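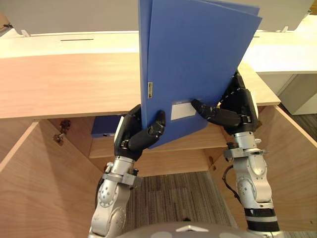
News from the teleoperation room

Most of you will have walked past our corner on the second floor of the Kanbridge building by now and wondered why grown adults spend their afternoons putting the same blue file boxes in and out of a desk cabinet. It's a fair thing to wonder, and since Séverine Courtois has been kind enough to give us a whole item this time (we usually get four lines under the parking notices), we'd like to tell you properly what we've been up to since the fall.

The project is called Cikar, and the idea behind it is an old one. If you want a robot to learn an everyday job, you can try to write down every movement, which is miserable work, or you can have a person do the job through the robot, many times over, and let it learn from the recordings. We do the second. The operator wears a headset and a pair of gloves, sees what the robot sees, and moves both arms and both hands from a chair on the far side of the room. Every run is saved from start to finish, with the pictures and the joint positions together, and we call each one a demonstration.

For the office tasks we settled on file boxes, mostly because every office has them and because they are more awkward than they look. They're wide, they're slippery, and the cover likes to come away from the back if you squeeze in the wrong place. One hand isn't really enough. Vignesh Acharya, who did the first set of demonstrations back in December, tried for most of a morning to do it one-handed and finally admitted that he wouldn't pick one up that way at home either! So now we teach it with both hands, one on each side, with the fingers wrapped over the front of the cover, and then a slow tilt to get the box past the front edge of the desk.

That tilt has been the great topic of conversation all winter. Coming up out of a low cabinet, the box has to clear the desktop above it, and the doors don't leave much room for your elbows. A person leans back without thinking about it. Our operators can't lean the robot back, so they have to find the path with the wrists, and each of them has found a different one. Fabrice Delorme brings the top corner out first and lets the bottom follow. Corentin Rolland keeps the whole thing nearly upright and goes very, very slowly, which is lovely to watch if you have a cup of coffee in your hand and nowhere to be. We had a long debate over whether to make everybody do it the same way, and in the end we decided to keep both styles in the recordings, on the grounds that the robot may need one of them on a day when the other won't fit.

We now have 900 good demonstrations of the file box task, and we're very pleased with that number. There were another 300 that we set aside, mostly ones where the operator stopped partway to adjust a glove or talk to somebody (please do keep visiting, but perhaps wait until the arms are parked). A clean run takes 42 seconds on average. When we began it took well over a minute, and the difference is all in the operators, who have gotten wonderfully good at judging how hard they're holding something they can't feel.

The question we get most often is whether it works yet without anybody in the chair. Some of the time, yes. With the box standing on the shelf and the doors already open, the robot managed it by itself in 70 percent of our last round of trials. With the box lying flat, it does a good deal worse, and we think that's simply a gap in what we've shown it. Hervé Ferrand is putting together a new set of demonstrations that start from flat boxes, with a second box left in the cabinet to get in the way, and those will keep us busy until summer. After that we'd like to get to the doors themselves, and to putting a box back in the right place, which Corentin is already dreading.

Our friends at the Kirutham lab have started on the same task with a cabinet of their own, and we've been trading recordings back and forth. Theirs has deeper shelves and the doors swing the other way, so it's a nice test of whether anything we've taught carries over. Early days, but we'll report back.

Finally, we could use a few more operators. You don't need any background in robotics, and you don't need to be good at video games, whatever Fabrice may have told you. Patience helps, and so does a steady pair of hands. The training takes one afternoon, sessions are an hour long with a proper break in the middle, and you'll be made very welcome. Stop by the room any time after 2 p.m. or leave a note for Vignesh at the front desk. And if anyone has old file boxes they don't need, in any color at all, we'll gladly take them.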